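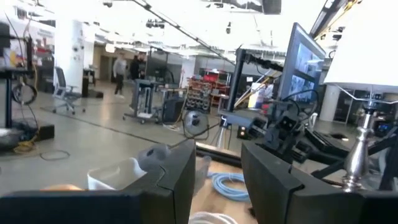 4. Recording a bias incident

Home | Guides | Reporting | Contacts | Print

Use this section when a resident reports slurs, threats or graffiti aimed at a religious or ethnic group. You need a Prurkora staff login.

1. Open Incidents and select New Report.
2. Enter the place and time of day. Leave the name field blank if the person wishes to stay anonymous.
3. Type the words used exactly as reported, up to 3000 characters. Do not soften or shorten them.
4. Under Group Targeted, check every box that applies.

Note: Intent is not a required field. A report is valid even if the speaker says no harm was meant. 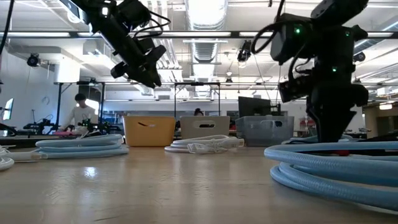

Light-blue coil under the gripper at right.

5. Select Save, then Assign. Bernside reports go to Chang-ho Seok, all others to Ashok Solanki.

Caution: If there is an immediate threat, call 911 before filling in the form.

6. Print 2 copies of Form 68 and file one with the case.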